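Studari arm, part 5: wrist camera calibration

The wrist camera on the Studari arm now has a bracket that holds its angle. The previous one crept by 2 degrees over a long session, enough to spoil every pick near the far side of the bench. Ívar Stougaard turned a stiffer one at the Histlow workshop in March, and I fitted it with thread lock.

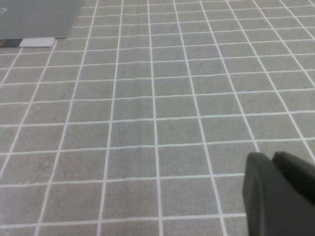
Calibration uses 12 poses. I fit a plane to the grid crossings and throw out any point with an error over 186 microns – a limit I picked by trial. Ripples in the cloth still bend the horizontal lines a little, so the fit is only as good as the ironing.

Next job is the finger offset. The script still assumes the old mount.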